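Setting Up Your Table at the Hendum Giving Fair

Section 3: From your first box to the opening bell

I've run the donation side of this fair for a while now, and I still get the same phone calls every year (I don't mind, I like the company!). So I've written the whole thing out the way I'd tell it to you over coffee. Read it through once before you load the car.

Before you start, have these with you:
Your table number and the yellow receipt book
A roll of price stickers
A cash float of 70 dollars in small bills and coins
The Tekleab sign-in sheet, printed on both sides

1. Sign in at the side door on Vokon Street. The front door stays locked until the public comes in, and knocking on it just gets you ignored.

2. Find your table and check the number on the tape against your sheet. If they don't match, come and get me before you unpack anything. Moving a full table is no fun at all.

3. Sort what you've brought into clothes, books, toys and household things. Keep your handmade items off to one side, they get their own sticker color and I'll explain that in step 5.

Note: Clothes always take the longest, so I'd do them first. Give each piece a shake, check the pockets and the zippers, and fold it with the size label facing up.
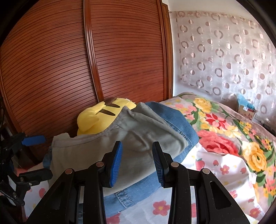
4. Price everything before it goes on the table. I like whole dollars, with 2 or 3 dollars for most shirts and kids' things, and a bit more for coats. People will haggle anyway, and that's half the fun for some of them.

5. Put green stickers on donated items and orange ones on handmade items. Green money goes to the Guromness winter fund, and orange money is split with whoever made the piece. Please, please don't mix them up! I spent a whole evening in February untangling one receipt book and I'd rather not do it again.

6. Write a receipt for every sale, even the tiny ones. White copy to the buyer, yellow copy stays in the book.

Caution: Don't leave the cash box on the table when you step away. Hand it to your neighbor or carry it with you.

Caution: Keep boxes out of the aisle. Tuck them under the table with the cloth pulled down over them.

7. When the bell rings, you're open. Smile, say hello, and tell people where the money goes. We're hoping for 3,000 dollars this time, and a friendly word at the table really does help us along.

Note: Large donations and anything that looks valuable go to Édgar Condori at the front desk. He keeps the auction list and will give you a slip for it.

If you run out of stickers or change, wave at me. Closing down and counting up are in Section 4.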